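Threads > Travel > Long trips

1/ Back from 17 days on the coast path between Urport and Gonavier. A few people asked how we managed it on hand luggage, so I'm putting it in one thread.

2/ The path is 172 km if you stick to the signs. We didn't always. There's a diversion after Grosska where the cliff has gone, and it sends you inland past a quarry for most of a morning.

3/ Bags first. Mine weighed 5 kilos without water. Two shirts, one pair of trousers, one pair of shorts, a fleece, a waterproof. Socks are the thing to take more of.

4/ Liquids were harder. I keep far too many bottles at home and wanted to bring them all. In the end I took sun cream, a small shampoo and something for my feet. The rest stayed where it was.
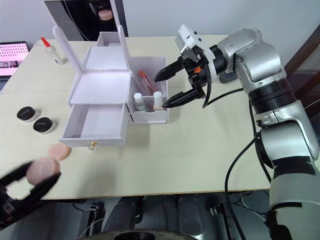 White box, compartments open, bottles in the side one.

5/ Sun cream ran out on the second stretch. The shop in Grosska sells it but shuts at noon and doesn't open again until four. Buy it in Urport.

6/ Food is easy. Every village has a bakery and most have a bar that will fill your bottle. The exception is the stretch over the headland, where there is nothing at all until the lighthouse — carry lunch.

7/ We stayed at the Wiriya hostel for two nights in the middle. Clean, thin walls, good washing line. They hold your bag if you want to do the headland without it, and I'd say do that.

8/ We went in October. Warm until mid-afternoon, then cold quite quickly. The ferry back from Gonavier drops to one sailing a day, at 7.40 in the morning, so book a bed near the harbour.

9/ The map I used is the old one from 2000. It still works apart from the diversion, and the campsite it shows by the river has become a car park.

10/ Would I walk it again? Yes, but from the Gonavier end. We had the wind in our faces nearly the whole way.

Get new threads by email once a month. Enter your address to sign up.

Contact | Terms | Back to top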